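**Left arm drops to protective stop on approach, only with cable fitted to wrist sensor**

**mkettle**
Two-arm table cell, parallel grippers with the blue fingers. The left arm has begun tripping out on a force limit during the approach move, before the fingers touch anything. The right arm runs the mirrored program and has not tripped once. The log gives the same line each time: external force over limit, joint 5. Limit is set to 26 N. Payload was re-entered after the last finger change and I have checked it twice.

Over 71 approach moves this week it stopped on nine. Speed makes little difference. Anyone seen this?

**plestside_dan**
Joint 5 on approach is nearly always payload or centre of gravity. How did you get the CoG figure? If you typed in the number from the gripper sheet it will not include the sensor module or the connector on top.

**mkettle**
Measured with the arm's own routine, four poses, module fitted. I repeated it after the first stop and the result moved by 2 mm.

**Solange Pichon**
I would look at the cable before the payload. We had two cells at the Lodhi site with the same fault. The cable had been looped over the gripper body and tied back near the wrist with no slack left for rotation. At certain wrist angles it goes tight and the arm reads the pull as a collision. It looks random because the loop does not settle in the same place each time.

Does it stop in one range of wrist angle?

**mkettle**
Seven of the nine are between 140 and 155 degrees on joint 6. The other two are not near that. I had not sorted them by angle until you asked.

**tbrack**
Raise the limit to 40 and carry on. It is an empty cup and a small can, what is it going to hurt?

**Solange Pichon**
The limit is not there for the cup. If people reach into that cell to reset the objects, the number came out of the risk assessment and you do not change it to hide a cable fault. You would also be pulling on the connector every cycle until it fails.

**tbrack**
Fair on the connector. I still think 26 is very tight for an arm that size. Ours at Terkuna sits well above that and passed its assessment.

**plestside_dan**
Different cell, different assessment. Not a number you can carry across.

I am also not convinced by the cable for all nine. Two outside the range is more than I would ignore. mkettle, can you post the cell as it stands at the approach pose?

**mkettle**
Approach pose, left arm short of the can, right arm held clear on its side. Cable as it has been since the module was fitted.

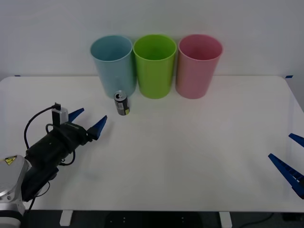
*Left gripper at the approach pose, cable looped over the gripper body. Cups at the back of the table.*

**Solange Pichon**
That loop comes off the top of the assembly and turns back towards the wrist. I would expect it to pull at one end of the rotation. Take the cable off, run the same moves with the sensor disabled, and log joint 5.

**mkettle**
Done, 18 December 2018. 1,000 approach moves overnight with the cable off, no stops. Refitted it with a longer loop and a clip further down the forearm, another 200 moves, one stop. Angle was 31 degrees, so outside the range again.

**plestside_dan**
Which leaves the odd ones unexplained. Have you got the acceleration trace for that stop? Gedudov controllers had a bug in the September firmware where the force estimate spiked on a blended move. It would also need the sensor enabled, so your cable-off run does not rule it out.

**tbrack**
We rolled that firmware back. 3,000 cycles since, clean.

**Solange Pichon**
Keep the two apart. Leave the new cable route in, change the firmware, and do not touch the limit while you test.

**mkettle**
Controller is on the September version. Will roll back, leave the limit at 26 and post the trace from the 31 degree stop when I have exported it.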